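Search this site

Two-armed robot takes shape at Wendia workshop

1/15/19, by staff

WENDIA - A two-armed robot is learning to handle plastic-style trays at the Jokell shared workshop on Feng Street, where members have been putting it together evenings and weekends since August.

The build runs on member dues and donated parts. Cost so far, 105 dollars a month out of the shared fund, plus whatever people dig out of garages. No sponsor yet. 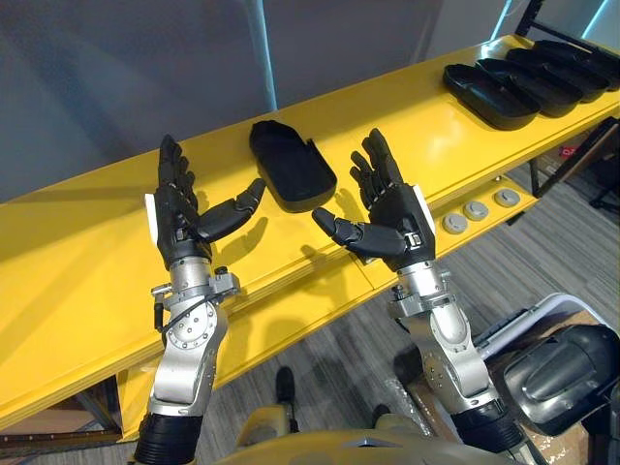 Both hands at the yellow shelf, trays lined up to the right.

The hands were the slow part. Five fingers each, and every finger has to close without pinching its own cable. Members went through 2 earlier versions before settling on this one. The first dropped things. The second held on and wouldnt let go, which was worse.

Work is now on the wrist cameras. They sit close in, so the view is mostly hardware: the rounded housing, a row of four black pegs, not a lot of room left for whatever the hand is reaching for. A new mount is on the list. So is a cable guide.
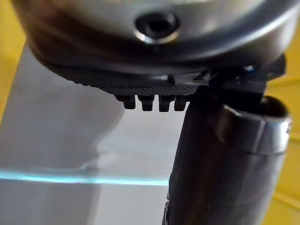 What the build still needs

Time, mostly. The goal is 24 trays moved from one end to the other with no one touching the controls. Best run to date stopped well short. Members blame the thumb timing on the right side and plan to redo it this month, starting with the slower speed setting and working up.

Also wanted: spare fasteners, a decent torque driver, and a second bench so the wiring crew can spread out. 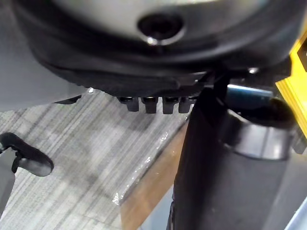

The software side is further along. Moves are recorded by hand, trimmed, then played back at half speed while somebody stands by the stop switch. Anyone can add a move once they've done the safety hour. Saved moves go in a shared folder, named by date, and teh old ones get cleared out at the end of the month.

There is talk of showing the robot at the Sidier makers fair in August. Getting it there is another matter. The arms would have to come off and go back on, and lining them up again took most of a weekend last time.

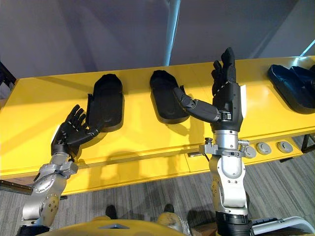

Sidier, reached by email on behalf of the fair, said tabletop builds are welcome but anything with moving arms needs a barrier and a stop button the public can see. Space is first come, first served, and the sign-up form goes out in spring.

Jokell members say they can manage the barrier. Open build night is Tuesdays, doors at 6, side entrance. Closed shoes please. Parts donations can be left at the front desk, labeled.

Last updated: Tuesday, 4:40 p.m.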